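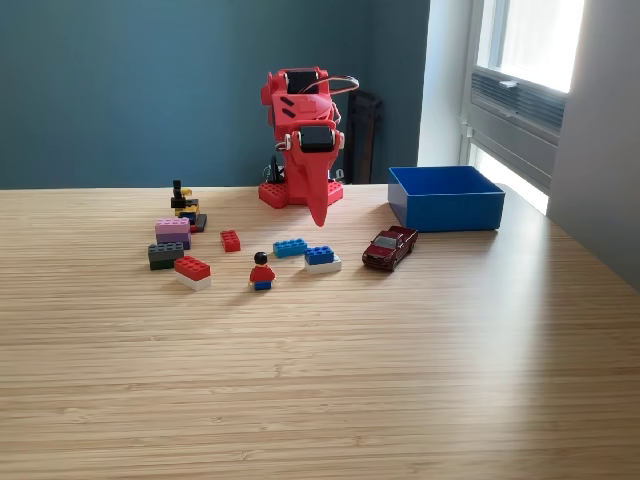 Ticket: Scheduled exports from Jaltia stop with error 400
Opened by: Setareh Parsa
Assigned to: Omid Mousavi
Status: Pending customer
Component: Report scheduler

Nightly export to the Istdale share has not run since the September update. Manual export works. The job log shows "400 bad request" on the upload step, then two retries with the same result. Other jobs on the same host finish normally.

Omid Mousavi
Please send the scheduler log and the output of the connection test. Also confirm which account the service runs under.

Setareh Parsa
Log attached. Connection test passes. Service runs under the local export account, unchanged.

Omid Mousavi
The file name in the upload request contains a colon. The update changed the default time stamp from 0200 to 02:00, and the share rejects it. Manual exports prompt for a name and skip the template.

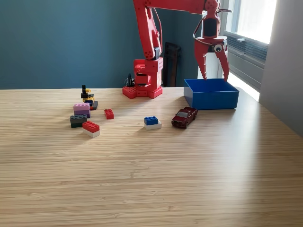

Workaround:
Open Scheduler, Templates, Output name.
Replace {time} with {time_plain}.
Save, then restart the scheduler service. A reload does not pick up template changes.

Setareh Parsa
Done on the test host. Export completed, 13 files written. Production still fails with the old name.

Omid Mousavi
Production has a template override at the job level. Clear it under Job, Advanced, or edit it the same way. Queue depth was roughly 10 in your log, so expect a backlog on first run.

Mojtaba Taheri
Same fault on our side, same fix. Is a patch planned?

Omid Mousavi
Linked to the defect. No release date yet.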